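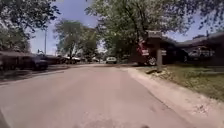
Chapter 5
Where the Rain Goes

I grew up on a street in Dolan that ran downhill just enough to be fun on a bike and not quite enough to be scary. When it rained hard my sister and I would drop popsicle sticks in the gutter at the top and run alongside them, yelling, all the way to the corner (mine always got stuck on a leaf). Then they went through the grate and that was the end of the race. I was well into my twenties before I wondered where they went next!

So that's our question for the next few weeks: a storm drops water on a neighborhood, and then what? In Chapter 4 we followed rain through a forest, where leaves catch some, roots drink some, and a great deal of it just sinks. Now we're moving to town. Roofs, driveways, parking lots and streets shed water fast, and the word you'll see for them is impervious, meaning water can't get through. A lawn is pervious, at least on a good day. I say on a good day because a lawn that's been packed down by years of mowers and soccer games can shed water nearly as well as a parking lot, and my students never believe me until we do the coffee can test in Section 5.2.

Water that runs over the surface instead of sinking in is called runoff. You'll be calculating it soon, and I promise the math is friendly. Take a flat garage roof measuring 584 square feet. One inch of rain on that roof is a twelfth of a foot deep, so you multiply 584 by 1/12 and get a little under 49 cubic feet of water. A cubic foot holds close to seven and a half gallons, so that's well over 300 gallons from one small roof in one ordinary storm. I made my whole class redo that one the first time I assigned it, because I was sure somebody had slipped a decimal. They hadn't.

Most streets are built with this in mind. The pavement is usually a bit higher down the middle than at the sides, a shape called a crown, and the curb keeps the water in the gutter until it reaches an inlet. Next time it pours, go stand on a porch and watch. You'll see leaves, grit and the odd bottle cap going by, and all of that ends up somewhere too. We'll get to it in Section 5.4, along with the creek behind the Grenummont shopping center, where I have ruined more than one pair of shoes.

Before you read on

Pick a block you know well and sketch it from memory. Mark which way you think the water flows and where it leaves the block. Keep the sketch in your notebook, you'll want it again in Chapter 6.

Words to watch for: impervious, pervious, runoff, crown, inlet, outfall, watershed

5.1 Reading the Slope of a Street

Let's start with a level and a 25-foot piece of string.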